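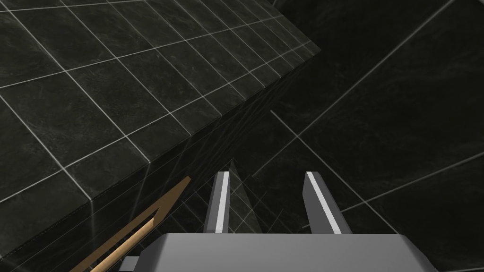

The planner had found a path, according to Stenileo, and a found path was as good as a finished job. The message had come in overnight with a green check mark beside it. She read it twice and went to get coffee.

She had been at Filier long enough to distrust green. The check mark meant the search had ended before the clock ran out. It meant the solver liked its own answer. Whether the answer would survive contact with a surface was a separate matter, and the software had no opinion on it.

"It solved," the message went on. "Should we ship Wednesday?"

She wrote back: Solved what?

Then she opened the log. There were 1,383 lines, most of them the collision checker telling the planner that everything was fine. The margin was set to 4 millimeters. It had been 11 in the spring, until Amadi complained that the arm was timid, and somebody had made it brave by editing a text file.

She put it back to 11 and ran the batch again. The planner gave up on half the starts. It gave up fast, too, with a terse line in red, and she found she liked it better that way.

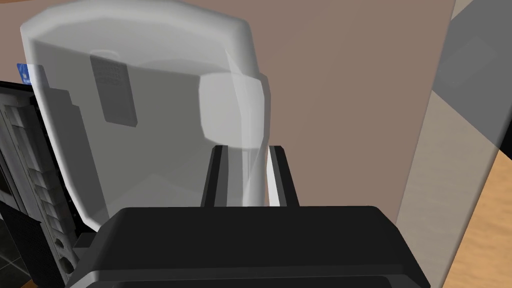 By noon Stenileo was on the phone. The Poltavau people wanted a demo with 200 starts and no red in it. Could the margin go back down, only for that?

"It can go anywhere," she said. "It's a number."

"So what's the objection?"

"You'd be showing them a number."

There was typing on the other end. In the sim, friction was a constant and the camera never had a smudge on it. Every object was exactly where the state vector said it was. She had once asked for noise on the poses and been told it was on the roadmap, under a heading called Later.

"They've seen sims before," Stenileo said. "They know how it is."

"Then they won't mind the red."

The line stayed quiet long enough that she checked whether the call had dropped. She scrolled up through the new log while she waited. Start 11 had failed, and so had the next one. The one after that had gone through with a wrist turn she would never have tried herself, and she marked it to look at again.

"Send me both runs," Stenileo said. "I'll pick."

She attached the one.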